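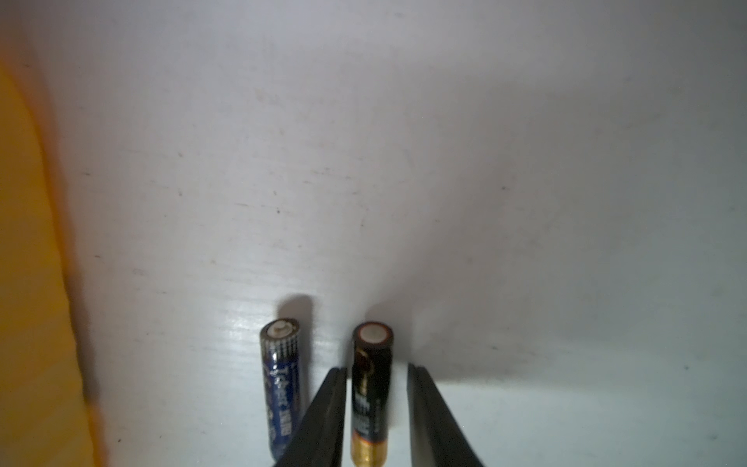 battery bench, two months in
bjarke_juhl - 10 May 2019

Hello all, long time reader, and I finally have something to add. We moved our battery sorting at Fernitz over to a pair of arms in March, and I promised a few of you I'd say how it went for the people, so here goes (get a coffee). I used to do four hours of AAs by hand every shift and my thumbs knew it. Now I set up the tray, watch, and step in when a cell gets dropped. I like it more than I expected to! My pay is the same and I get home less sore.

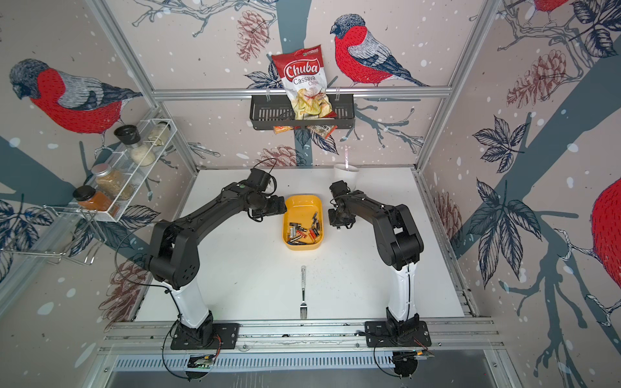
Both arms at the yellow tray, birds keeping watch

iraklis_f
Glad for your thumbs, but watching is tiring too. At Gokano we went from four sorters to one, and the one left had no one to talk to all day.

bjarke_juhl
Fair, and I do miss the chatting. We kept everybody here, though two of us moved over to intake.

Uchida_S
How many cells a shift? Our Sindetti line does 3680 and still needs a person for anything leaky.

bjarke_juhl
1246 on our best one, so you have us beat by a mile. Leaky ones stay with us too - gloves on, same as ever.

iraklis_f
Then ask now who gets trained on the arms. We waited too long, and it all went to an outside tech.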